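Living > Bed and Table > Interviews

March
By the Dermont Weekly home desk

I have never understood people who eat in bed. I've done it with the flu, and I did it once on a birthday when toast was brought up to me and I was expected to look pleased, and both times I spent the night with crumbs in places I won't go into. So when Tralau, the small bedding and tableware shop on the square in Covent, started telling its customers to keep a plate of fruit on the bed, I assumed somebody had too many plates to sell.

The owner asked me to leave her name out of this, which I took as a bad sign. She says the shop is the name and people can find her behind the counter. She is in her sixties, talks fast, and doesn't mind being argued with, which was lucky for both of us.

"I'm not telling anyone to have dinner in there," she said. "I'm saying a plate, with fruit, on top of the covers, for the hour before you turn in. You read, you pick something, you put the plate on the floor. What's the crime?"

I said the crime was juice.

"Then pick fruit that doesn't drip."
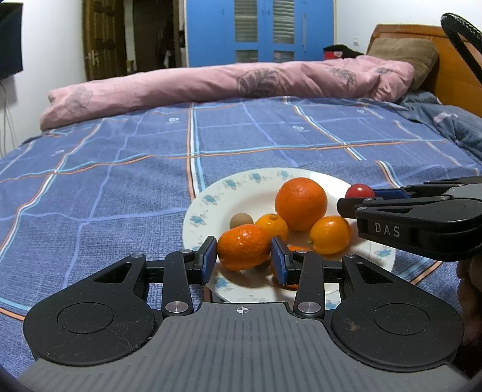

Choosing the fruit is where she gets serious, and where I started to lose patience. Her rule is that everything on the plate should be whole, with its skin on, and that the sizes should be mixed so you aren't stuck eating something huge at bedtime. Fine, as far as that goes. But I asked her what a cherry tomato was doing at the back of the plate, next to a mandarin and a great big orange, and she looked at me as if I'd asked what a fork was doing in a drawer. "It's a fruit," she said. I told her I knew that. Everybody knows that, it's the one fact everybody knows about tomatoes, and they still don't put them in the fruit bowl. "Well, I do," she said. "You bite it in one go. A tomato that small is the cleanest thing on there if you keep your mouth shut."

She is keener still on kumquats, skin and all. I find them sour and slightly like furniture polish. She says I've been eating them wrong and should roll them between my fingers first. I tried it in front of her with one from the bag behind the register. It tasted like a kumquat.

What about the big orange, though? By her own rule you can't eat it in one go, and peeling an orange over bedding is exactly the sort of thing I was worried about. She gave some ground here. "The big one is for looks," she said. Then, after a bit: "You peel it in the kitchen if you really want it." I wrote that down with some satisfaction. If the kitchen is allowed, I don't see why the whole business can't happen in the kitchen, where there is a table.

"Because you won't do it in the kitchen," she said. "You'll stand at the counter and eat crackers."

I do stand at the counter and eat crackers. I didn't tell her so.

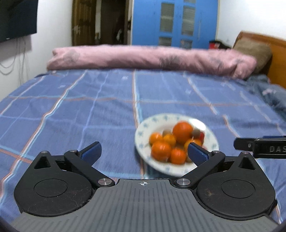 COVENT, March. The shop has been in the same building since 1914, when it sold feed and rope, and the floor still slopes toward the back where the sacks used to come in. The bedding is along the left wall and the plates are on the right. I asked whether the idea of putting the one on top of the other had come from standing between them all day with nothing to do. She laughed at that, but she didn't say no.

She did have an answer to the money question. The plates with the flowers on the rim are old stock, she said, and they were selling slowly before and they're selling slowly now. The sheets do better. Plaid does best of all, and there I think she has a real point, maybe her only one. "White sheets are for people who don't live in their house," she said. "You put a plate on white and you're nervous the whole time. With a blue plaid, with a bit of orange running through it, you could lose half a tangerine in there and sleep like a baby."

I said I didn't want to lose half a tangerine. She said it was a manner of speaking.

We went back and forth on the plate itself. I'd have thought a bowl was the obvious thing, with sides, so that an orange can't get up and leave when someone shifts a knee. She won't have a bowl. A bowl hides the small things under the big ones, and by the end of the week you've got something soft at the bottom that you forgot you owned. On a plate with a wide rim you can see what's there. The rim does some of the stopping, too, she claimed, as long as the bed is made properly and pulled tight.

"And you roll the comforter to the end," she said. "You never put a plate on a comforter. It's like putting it on a dog." 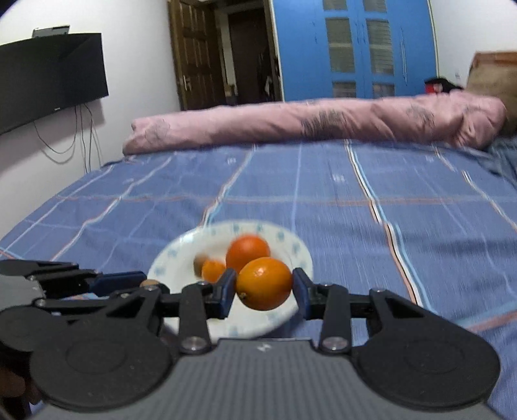

That led us to making the bed, which she can talk about for a long time. She thinks most people's complaints about eating in bed are really complaints about a badly made bed. A loose sheet makes little valleys and everything rolls into them. Pull it flat, tuck it at the foot, roll the heavy stuff out of the way, and the mattress is as good as a picnic blanket on a lawn. I pointed out that picnics have ants. She said that if I had ants in my bedroom I should be talking to somebody else.

I had brought a competitor's leaflet with me, from Khan, the department store out on the Dermont road, which offers a bedside tray with folding legs and a raised edge. I thought it was a sensible object and told her so. She turned it over, read the back, and handed it to me again. "That's hospital," she said. "You lie under one of those and you wait for a nurse." I asked if she'd ever tried one. She hadn't. She then wanted to know where I would put it in the daytime, and I had to admit that I had no idea, and that the folding snack table I bought on the same reasoning has been behind my couch for years with its legs out.

My last real objection was the simplest, and I'd saved it. Fruit left in a bedroom smells. Citrus maybe not so much, but there are little brown-skinned things going around in these mixed bags now, and I wouldn't want to wake up next to one. She agreed with me completely. It's only for the evening, she said. Anything that's still there when you switch off the lamp goes back to the kitchen, plate and all, and if you're too tired to carry it you were too tired to start.

I asked if she carries hers back every night.

"Most nights," she said.
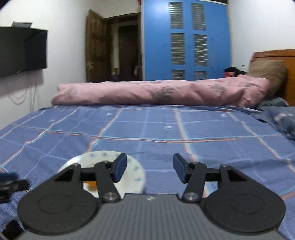 A customer who had been looking at pillowcases through most of this said she'd tried it for a week and quit, and that the fruit had nothing to do with it. Her husband kept sitting down on the plate. She still buys the kumquats, she told us, but they live on the dresser now, and she gets up for them.

The owner thought the dresser was a mistake. Once you have to get up, you're up, and then you're checking the back door and looking at the mail. I thought the dresser was the first sane suggestion I'd heard all afternoon. The customer paid for her pillowcases and said we could both be right, and I don't believe either of us liked that much.

I went home with a set of the plaid, which I needed anyway, and a bag of small oranges from the market stall next door. On Wednesday I made the bed the way she told me, comforter rolled and the sheet pulled tight, and I put a plate in the middle of it and got in with a library book. Nothing rolled. I ate two of the oranges, got peel on the pillow, found some more of it under my elbow, and moved the plate to the floor well before I'd finished the chapter. The sheets I would recommend to anybody. Tralau is open until five, and the plates are on the right as you go in.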